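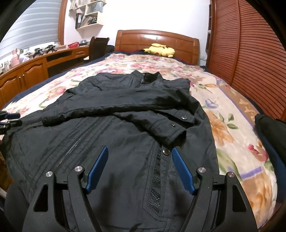
Clunance project, garment folding group
Minutes of the July meeting

Started at 2:00. Present: the learning side, the hardware side, the two people who run home collection, and the Estent office by phone. Minutes of the last meeting were accepted with one correction: the item on gripper spares should have said pads, not pins.

1. Home collection

The set of 400 jacket folds is complete and has been copied to the Lunalton server. Of these, 70 were held out before any training and have not been looked at by the people tuning the model. The home collection people asked that this stay so until the paper draft is done. Agreed.

All folds were done on beds, with the garment laid front up and the collar toward the head of the bed. The written procedure now has the sleeves going in first, across the chest, then the hem up to the collar. Earlier folds in which the hem went first are kept under a separate label and are not part of the 400.

There was a question about patterned bedding. The hardware side had wanted plain sheets only, as tracking was easier to check on them. The learning side reported that the camera position is recovered better over a busy print than over a plain sheet, and would like more of it. Decision: bedding is left as people have it at home. The instruction to strip the bed comes out of the procedure.

2. Results on the held-out folds

The measure is unchanged. For each held-out fold, the model is given the wrist view at the start of a grasp and has to predict where the two pads close. A prediction counts as a hit if it lands on the same part of the garment as the person's grasp.

Sleeve grasps are now predicted well, including when the sleeve already lies across the front. Cuffs are the weak spot. The model is drawn to shiny points on dark nylon, and on padded jackets it often picks a snap or a zipper pull when the person took hold of the fabric next to it. The same model does not do this on cotton shirts.

Two explanations were put forward. The first is that highlights on creased nylon look like metal at the resolution we train on. The second is that people close the pads near a snap often enough that the model has learned the snap as a landmark and then aims at it. The learning side will test the first by training again at double resolution with nothing else changed. The second needs the grasp points relabeled by hand, and the Estent office offered to do that for the jackets only.

It was asked whether we should leave zippers out and report on plain garments. The meeting was against this. Jackets are the reason the Mustonen comparison is of interest.

3. Comparison with the Mustonen method

The Mustonen method takes a fixed overhead view and plans the whole fold before the first grasp. Ours takes the wrist view and decides one grasp at a time. On shirts there is little to choose between them. On padded jackets the overhead plan goes wrong after the first sleeve, when the padding springs back and the outline no longer matches. Ours recovers more often but takes longer.

The comparison is not yet fair, as the overhead runs were done on a table and ours on a bed. The hardware side will repeat the overhead runs on a mattress. Until then no numbers leave the group, and that includes slides.

4. Grippers

Pad wear was raised again. The blue textured pads hold nylon well but polish smooth with use, and thin fabric then slips out at the corner. Replacement after 4 sessions was proposed and accepted. The wear log should be filled in for left and right pads separately. Several entries only say "changed."

Both grippers in a pair must be calibrated on the same day. A run where one was done and the other skipped had to be thrown out last month.

5. Other business

Storage on the Lunalton server is fine for now. Raw video of failed folds will be kept as well, against an earlier decision to delete it.

Actions

Learning side: double-resolution run, results by next meeting.
Estent office: relabel grasp points on jackets.
Hardware side: overhead runs on a mattress; order pads.
Home collection: revise the procedure, bedding and sleeve order, and send it around.

Closed at 4:00. Next meeting in August, same room.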